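Call for Participants: Balls, Trays and Tidy Tables at Stendum
Posted 1 December 2020 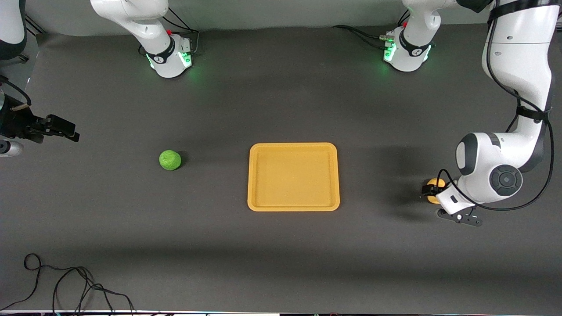

We are looking for people who like small, quiet, hands-on jobs and who don't mind doing the same small job several times over. Stendum is putting together a study of how people pick up, pass along and put away little things at a table, and we would love to have you join us, whether you are the tidiest person in your household or the one everybody else tidies up after (both kinds are very welcome, and we do mean both!).

The things you will be handling are simple ones. There are small balls, green ones and yellow ones, and there are shallow trays to put them in or take them out of. You may be asked to move a ball from one side of the table to the other, to set it in the tray, to take it out again, or to hand it from your left hand to your right before you let go of it. Balls roll, of course, and some of yours will end up on the floor. Please don't worry when that happens. Pick it up, put it back on the table and carry on at whatever pace feels comfortable. We are not timing you against anyone else, and there is no score at the end.

What a visit looks like

A visit lasts 2 hours, and that includes a good long break in the middle with tea, coffee and whatever cookies we have managed not to eat ourselves. You will sit or stand at the table, whichever you like better, and you can change your mind partway through. Somebody from our team will be in the room the whole time to read out the next task and answer questions. After the break we usually swap the layout, so if the tray was in the middle before, it might be over to one side when you come back.

At the end we'll sit down with you for a chat. We want to hear which tasks felt natural, which ones felt fussy, and whether you caught yourself doing something in your own way. Those conversations are my favorite part of the whole project, and they very often run over, so leave yourself a little room before your next appointment if you can.

Who can take part

Anyone 18 or older. You don't need any experience, and you don't need to be especially quick or neat with your hands. Left-handed people, please do write to us, we never seem to have enough of you. If you have stiff fingers, a sore shoulder or anything else that makes reaching across a table tiring, let us know when you get in touch and we will plan the visit with you. You should be able to follow spoken instructions in English or Vietnamese.

Wear something with sleeves you can push up, and leave big rings and dangling bracelets at home or in your bag.

Where and when

Visits take place in our rooms at the Benavides building. The door is on the Stosgate side, next to the bike racks, and there is a step-free way in by the loading entrance if you ring the bell and give us a minute. We are booking visits through the end of December, mornings and afternoons, with a few early evening places for people who work during the day.

We have places for 15 people. You will get a Umow gift card at the end of your visit, and you will still get it if you decide to stop early.

How to sign up

Send a short note to Vy Trương, using the contact form on the Stendum site, with "Trays" in the subject line. Tell us your first name, the times of day that suit you and which hand you write with. A phone number is handy if you prefer talking to typing. Vy answers every message herself and will send you the consent form to read over at home before you settle on a time.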